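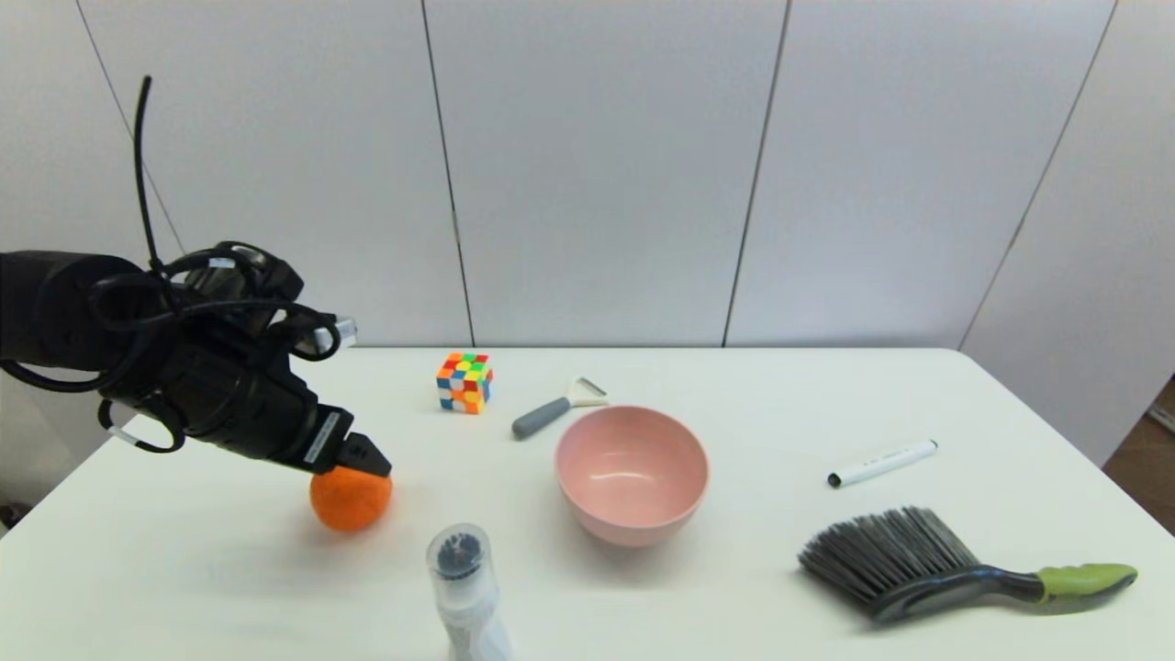 Orange ball, white table.

Forum > Color Management > Input and Profiling

Thread: Saturated orange drifting toward red after conversion, Comodau 2

tessel_k
Wednesday, 9:12 am
Picture at the top is the kind of subject I have trouble with: saturated orange next to a large area of white. In the raw converter the ball looks right on my display. After conversion to sRGB the orange shifts toward red and the shading on the lower half flattens out. White stays neutral in both versions.

Setup:
Comodau 2, default input profile
Working space ProPhoto, 16 bit
Display calibrated in May, white point D65, 133 cd/m2
Export sRGB, 8 bit, relative colorimetric

Is this the profile or the conversion?

Jummont_user
Wednesday, 9:40 am
Conversion. Saturated orange can sit outside sRGB on the red side. Relative colorimetric with a matrix output profile clips each channel separately. If red hits the ceiling and green doesn't, the ratio between them changes and the hue moves. Shading goes first because the tonal steps there exist mostly in the channel that got clipped.

Turn on the gamut warning before export. If the whole ball lights up you have your answer.

parallax4
Wednesday, 10:05 am
I don't agree that it's settled. Clipping red alone, with green untouched, would push the color toward yellow. A drift toward red needs green to go down relative to red. That sounds more like the input profile or a tone curve applied per channel.

Jummont_user
Wednesday, 10:21 am
Fair, I had the direction wrong. The flattening still looks like clipping to me. There may be two problems.

tessel_k
Wednesday, 10:58 am
Gamut warning covers the upper part of the ball and a patch on the lower right. Blue reads 0 over most of it in the sRGB file. Red is at 255 only near the top.

parallax4
Wednesday, 11:17 am
Then blue is your out-of-gamut channel. It went negative and was set to 0. That accounts for some of the lost shading. It doesn't account for the hue by itself.

Which tone curve do you have on? The Comodau default is a film curve applied to each channel in the working space. Switch it to linear and compare the same patch.

mossgate
Wednesday, 12:30 pm
Check the lighting too. Jestenero panels at the 4000 K setting have a weak deep red output and the generic profile was not built for that spectrum. I had to shoot a target under mine and make a custom profile. Reds and oranges were the worst patches, skin was acceptable.

Jummont_user
Wednesday, 12:44 pm
A weak deep red would make the orange less red, and he has the opposite. Besides, he said it looks right in the converter. The input profile is already applied at that point.

mossgate
Wednesday, 1:02 pm
It looks right on his display. If the display is close to sRGB he is already seeing a clipped version, only clipped by a different profile. The preview proves very little unless the monitor is wide gamut. What is it?

tessel_k
Wednesday, 1:35 pm
Ratanaporn wide gamut panel, native mode. No Jestenero lights here. I will test the curve tonight.

tessel_k
Wednesday, 8:50 pm
Results, same patch each time, Lab values read in the editor from the exported files:

Default curve, relative: hue angle 4 degrees redder than the 16 bit master
Linear curve, relative: 2 degrees redder than its own master
Linear curve, perceptual: no difference from the line above

Shading is better with the linear curve but some of it is still gone.

parallax4
Wednesday, 9:14 pm
Perceptual and relative match because the sRGB profile you export to is matrix only. There is no perceptual table in it, so the setting is ignored. Get the v4 sRGB profile with the lookup tables, or reduce chroma by hand on the orange range before converting. I do it by hand. Drop chroma until the gamut warning clears from the shaded side and leave the highlight alone.

mossgate
Wednesday, 9:31 pm
I would not use the v4 profile for anything going to a web page. Convert through it if you like, but embed the ordinary one and check the result. Some software handles v4 tables badly.

parallax4
Wednesday, 9:38 pm
Going through v4 and then tagging the file as plain v2 sRGB can give a mismatch in the blacks. Manual chroma is less work than chasing that.

tessel_k
Wednesday, 10:26 pm
Did it by hand with the linear curve. Warning is clear on the lower half and the shading is back. The hue is still slightly off but I can't see it without switching between the two files. Leaving the default curve off for this set.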